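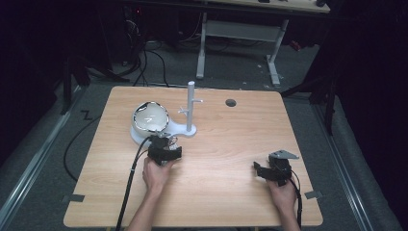

Una pieza blanca con forma de taza y un soporte con dos ganchos cortos, sobre la mesa de madera clara de Stirnwood.

Stirnwood presenta Plavis, su soporte para tazas, y una mesa para estrenarlo

Soy Jessie Drummond y llevo el pequeño taller de Stirnwood con Alistair Lennox. Me toca escribir esta nota de prensa, y la escribo como hablo, que para eso la firmo yo.

En diciembre ponemos a la venta Plavis, un soporte blanco para tazas pensado para cocinas en las que no cabe un mueble más. Tiene una base plana y redondeada, un poste vertical y dos ganchitos, uno a cada lado. ¡Y ya está! Llevo meses colgando y descolgando tazas en casa, en el taller y hasta en la cocina de mi hermana, que al final se quedó con uno de los primeros y no me lo piensa devolver.

Lo de los dos ganchos dio para mucha conversación. Alistair quería cuatro y yo quería uno (vivo sola y friego a mano), así que nos quedamos a medio camino. Las tazas de asa ancha entran a la primera; con las de asa muy pequeña hay que buscarle el ángulo, y prefiero avisarlo antes de que alguien nos escriba enfadado.

Junto al soporte sale la mesa auxiliar Nassar, de tablero claro – la pieza de la que más orgullosos estamos este año.

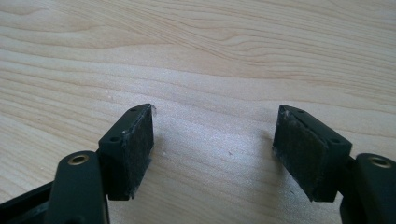 A mí lo que me enamora es la veta, larga y ondulada, en tonos crema y tostado suave, que en unas zonas se aprieta y en otras se abre. Cuando le da la luz de lleno brilla un poco y el dibujo casi se pierde, y a Alistair le encanta justo eso (yo la pondría lejos de la ventana, pero en esto no nos vamos a entender nunca). Para limpiarla, un paño suave y poco más.

La primera tirada es de 900 soportes y 60 mesas. Plavis costará 7 euros en nuestra tienda. Las mesas se hacen por encargo y el precio os lo damos allí mismo, según el acabado que elijáis.

El sábado abrimos el local de la calle Wivis toda la mañana, con café para quien venga. Traed vuestra taza favorita y la probamos en el gancho, que tengo muchas ganas de ver qué aparece por la puerta.

Contacto para prensa: Jessie Drummond, Stirnwood. Referencia de la nota: 3364.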